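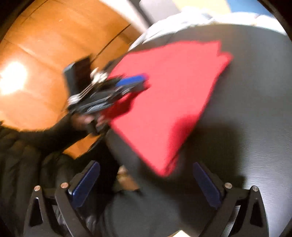 How many times should you fold a sweater?

As few times as the shelf permits. Every fold is a place where the wool must bend, and after a winter in the drawer it remembers the bend very well.

I received this answer from Shivam Bansal, who has a small repair and storage service for knitwear in Dinholm. People bring him their sweaters in April, he mends what must be mended, and he gives them back in autumn. I came with a question for myself only, about one cardigan that always comes out of my closet with a line across the chest. I stayed the whole afternoon, and I went home and emptied the closet.

His service has the name Ondgate, after the street where he began. In the first season he had 6 customers, and most of them were neighbors. Last winter he kept 800 pieces, each in its own cotton bag with a paper label. The highest number on a label, when I visited, was 1732, because he never gives an old number to a new sweater. "A number is like a name," he told me. "You don't take it from somebody."

Before folding anything, Shivam puts the piece flat on a table and does nothing for a moment. He looks at how it wants to lie. A plain red cloth with straight sides will accept almost any fold, and he likes to teach beginners with such a thing first. They learn to bring one edge over the other, to see when the lower layer is sticking out, and to correct it with the flat hand and without pulling. Many of us pull. I pulled too, and he was polite about it.

A dark table is good for this work. On a dark surface the edge of a red fabric is easy to see, and if the corner is not where it should be, you notice it immediately. At home I have a pale wooden table, so I now put a dark towel on it.

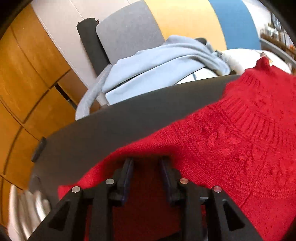 The sweater is another matter

Knitted things have their own opinion. A red sweater with raised stitches and a ribbed collar does not give you one straight line to follow, and the thickness is different in every place. Shivam advises to begin at the collar. Close it gently so that the ribs lie side by side, and only then think about the sleeves. If the collar is twisted, everything under it will be twisted also.

The sleeves go behind, straight down along the body, not crossed. Crossed sleeves make a hill in the middle, and this hill was the reason for the line on my cardigan. Then comes one fold from the bottom to the top, and for a long sweater perhaps a second. Where the pattern is nubbly, he puts a sheet of thin paper inside the fold. He uses a soft paper called Ciltov, which he buys in large rolls, but he says the paper from a shoe box is also fine.

About chairs he has a gentle view. A hooded sweatshirt can spend the day over the back of a chair and no harm comes to it. A heavy sweater should not. It hangs from one point, and the shoulder slowly grows.

What goes in the bag

Shivam learned much of this from a Mrs. Bùi, who owned a dry cleaning shop in the same street and has since retired. She taught him to close a bag only when the wool has rested one night in the open air, and to write on the label what was repaired. I saw one of these old labels. It said, in blue pencil, "left elbow, 4 stitches, be kind."

I have now my own pile, folded on the dark towel, with the collars all on the same side. The cardigan is at the top. The line across the chest is still there, a little weaker after steaming, and Shivam believes that one more winter will be enough.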